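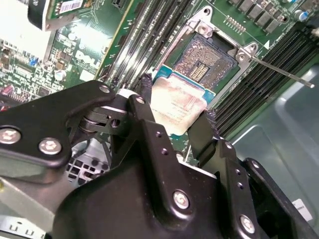
Wrist camera view: processor held by its two side edges at the open socket.

23 shares | 11 comments

Teaching a CPU placement by remote control

This page covers the recording of teleoperated demonstrations for one task: placing a desktop processor in an LGA socket on a board that is still mounted in its case. It assumes the arm is calibrated, the leader handles are paired and the Trerell recorder is running. Power to the computer must be disconnected and the chassis earthed before the arm is enabled.

1. Set up the case

Lay the case on its side and clamp it to the bench. Remove the cooler, clean off old paste and raise the load plate by hand. The lever and the plate are not part of this task. Check that the plate stays up without support. A plate that drops during an approach will strike the fingers, and the pins below it are easily bent.

2. Set the grip

Limit the closing force in the Arai panel to 10 N. Take the processor by two opposite edges, with the pads level with the heat spreader. If a pad sits too low it will reach the frame of the socket before the processor is seated. Wipe the pads with alcohol between sessions.

3. Record the approach

Start each recording with the processor already in the grip and the arm parked above the board. Move over the socket at normal speed, stop, then descend at the slow setting. Keep both hands on the leader handles throughout. Correct rotation while there is still clearance, and do not twist once an edge has touched the frame.

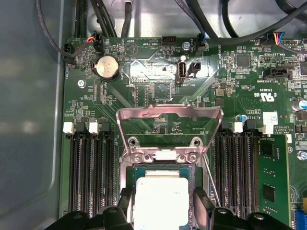 Processor between the fingers at the socket, load plate open, memory slots on either side.

Memory can be left fitted if the fingers clear it, but the layout must then stay the same for the whole batch. A module added halfway through changes both the camera view and the safe path, and Flosia will flag the later recordings as a separate set.

4. Release and withdraw

Lower until the force reading changes, then hold for a full second. Open the fingers only as far as needed to free the edges. Withdraw straight up. Sideways movement at this point is the most common cause of a rejected recording: in our July batch of 457 demonstrations, Harriet Quintanilla rejected 23, and 11 of those were for drift on withdrawal. 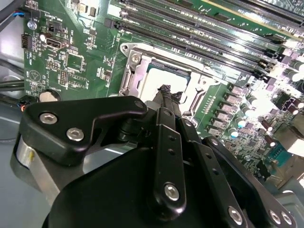
Camera exposure should be fixed before the first recording and left alone. Automatic exposure shifts as the gripper moves across the board, and the policy can learn the shift instead of the position. Set the level on the socket and accept some loss elsewhere. With the lamp at upper right, the tops of the silver capacitors wash out and the gripper stays dark, with a fingertip covering part of the socket opening. Both are acceptable as long as the edges of the load plate remain clear.

5. Label and save

Mark each recording as accepted, rejected or partial. Use partial where the processor reached the socket but was not released. Do not trim pauses from accepted files, as the Imus converter uses them to find the stage boundaries.

Procedure maintained by Tahsin Siddiqui.

Share this page
View all 11 comments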